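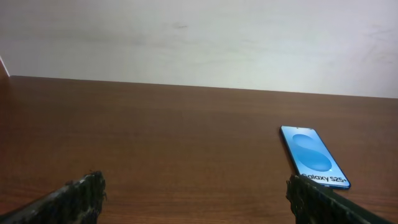

## Le téléphone dort sur la table (et moi aussi, enfin)

Bon, je vous avais promis en septembre un petit retour sur mon défi « une seule place pour le téléphone », et plusieurs d'entre vous m'ont relancée, dont Rangi Faulkner, qui m'écrit à minuit passé pour me demander si je décroche bien le soir. Merci Rangi, très cohérent.

Pour celles et ceux qui arrivent : le principe est bête comme chou. Quand je rentre, je pose le téléphone à plat sur la table en bois contre le mur, et il y reste. Pas dans la poche du gilet, pas sur l'accoudoir, pas sur le rebord du lavabo. Si je veux regarder un message, je me lève, je vais jusqu'à la table, je lis debout, je repars. La table, elle, je l'ai débarrassée de tout son bazar : courrier, clés, élastiques, le catalogue Womance que je gardais pour une seule page (des rideaux que je n'achèterai jamais). Cela m'a pris une soirée entière, et j'ai retrouvé un chèque-cadeau périmé, tant pis pour moi.

Les trois premiers jours ont été pénibles ! Je me levais sans arrêt, je crois que je n'ai jamais autant marché dans mon salon. Endang Krishnan, qui avait commencé en même temps que moi, tient un petit carnet — elle est comme ça — et elle a noté 196 levées de téléphone la première semaine. Moi je n'ai rien noté du tout, par lâcheté. En revanche mon application de suivi, Fluvel, me donnait 1 561 minutes d'écran sur la semaine d'avant et 508 sur la dernière. Je vous laisse faire la soustraction, j'ai été la première surprise. Bon, j'avais aussi un gros rhume la semaine d'avant et j'avais regardé une série entière sous la couette, donc ne m'applaudissez pas trop fort.

Côté pratique, quelques petites choses apprises en route :

- **L'écran vers le haut ou vers le bas ?** On s'est écharpés là-dessus par mail. Dinesh Mathur est catégorique, c'est vers le bas, sinon le moindre éclair de lumière vous attire. Moi je préfère vers le haut : je vois de loin si c'est ma mère, et je ne raye pas la vitre. Chacun sa religion.
- **Le chargeur reste dans la chambre d'amis.** Au début je l'avais laissé au bout de la table, et en deux jours il y avait aussi les écouteurs, puis la liseuse, puis une tasse.
- **Un vrai réveil.** J'ai pris un Bendine tout simple, avec une sonnerie de poule en colère. Affreux, mais très efficace.
- **Le bois, ça s'entretient.** Un chiffon à peine humide, dans le sens des veines, et on essuie aussitôt. J'ai essayé la cire Pandey qu'on m'avait recommandée, et j'ai eu la main beaucoup trop lourde : ça collait pendant deux jours. Une noisette suffit, vraiment une noisette !

Et puis, effet secondaire que je n'avais pas vu venir, une table vide oblige à regarder le mur derrière. Le mien aurait bien besoin d'un coup de frais. Il y a des traces que je devais cacher depuis des années derrière la pile de courrier, et maintenant je ne vois plus qu'elles en buvant mon café. J'ai tenté la gomme blanche sur un petit coin, avec un résultat moyen (ça part, mais la peinture devient un peu brillante à cet endroit-là). Si l'un ou l'une d'entre vous a une astuce pour un mur clair peint en mat, je prends, et je la partagerai dans le prochain numéro. Akash Tyagi me souffle déjà « repeins tout », ce qui est facile à dire quand on n'a pas mon dos.

Je continue donc tout l'automne, avec une seule exception, les appels de ma sœur, que je prends sur le canapé parce qu'ils durent une heure et demie et que debout, franchement, non. Si vous voulez vous y mettre aussi, choisissez votre endroit, videz-le, et racontez-moi en répondant à ce mail. J'aime surtout les récits de ratages. Ramesh Dixit avait choisi le dessus du frigo et ne retrouvait plus son téléphone, il a fini par l'appeler depuis celui de la voisine…

La prochaine fois, on parle du tiroir à câbles. J'ai peur rien que de l'ouvrir.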